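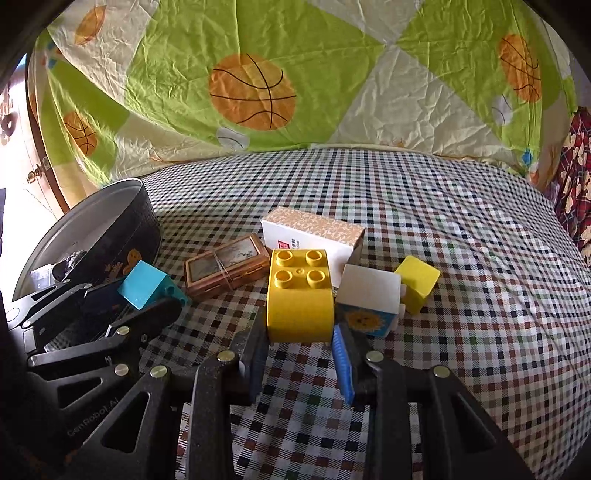

Early-career grant: does the five-year PhD window count from the defense or the degree date?

Malachy Ó Gríofa
I am preparing an early-career proposal on state estimation for sensor networks. The call says applicants must have received the doctorate "within five years of the submission deadline." I defended in January but the degree was not conferred until the end of that academic year. Counting from the defense puts me 41 days over. Counting from conferral I am inside. The program page doesn't define "received." Also, is the $300 thousand ceiling direct costs only, or total?

Fuvia
Conferral date, in every call I have applied to. It's the date printed on the diploma. No idea about the budget part.

Roscoe Tillman
Conferral is the usual reading, but check the full announcement and not the summary page. Definitions are often in the eligibility section or in a separate FAQ file. If neither has one, email the program officer and keep the reply. Ask your registrar for a transcript showing the conferral date and upload it if the portal accepts supporting documents.

On the ceiling: unless the text says "direct costs," treat it as total, with overhead included. Your sponsored programs office will have the current rate and which items are excluded from the base. Tuition and large equipment often are. Get them the draft budget early. Ours wants 2 weeks before the deadline, and a late one goes to the back of the queue.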